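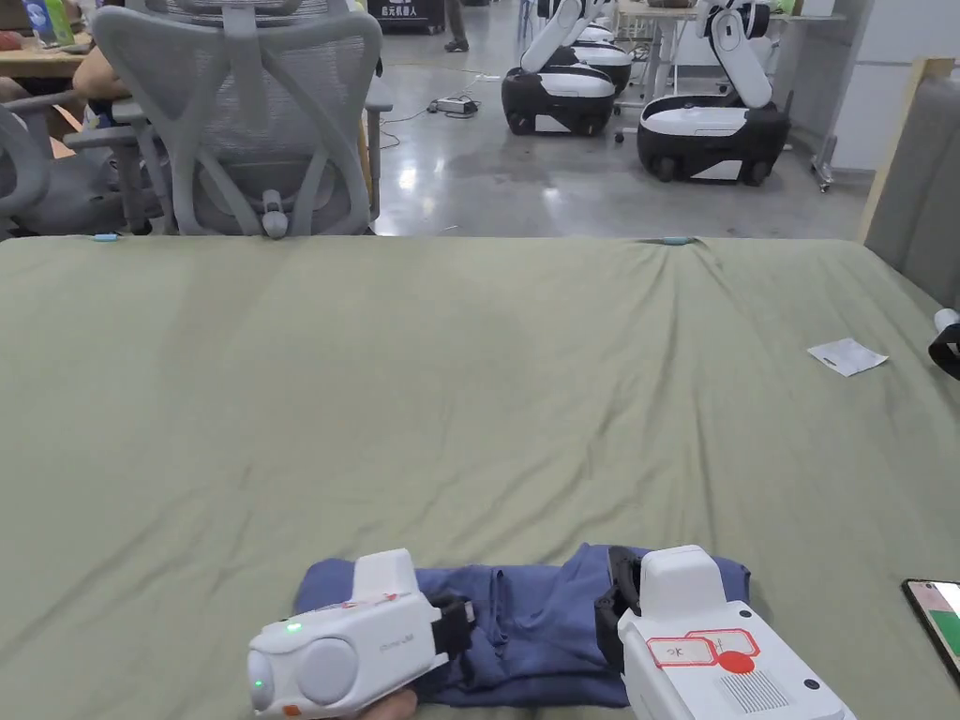
October 3, 2025

I've had the Sketex hand-held grippers for 14 days now. They come as a pair, and the kit was $416 with shipping from Stultport. You hold one in each hand and do the job yourself, and the recordings go toward teaching an arm.

Folding shirts is harder than I expected. The jaws hold cloth well, but my wrists got tired before I reached 70 folds – the weight is the main complaint. The manual is thin. I'd still pick them over the Mugo set, which I sent back in January.

Recent posts
Flornska wrist strap, first look
Mugo set: why I returned it
Cloth clips for a folding table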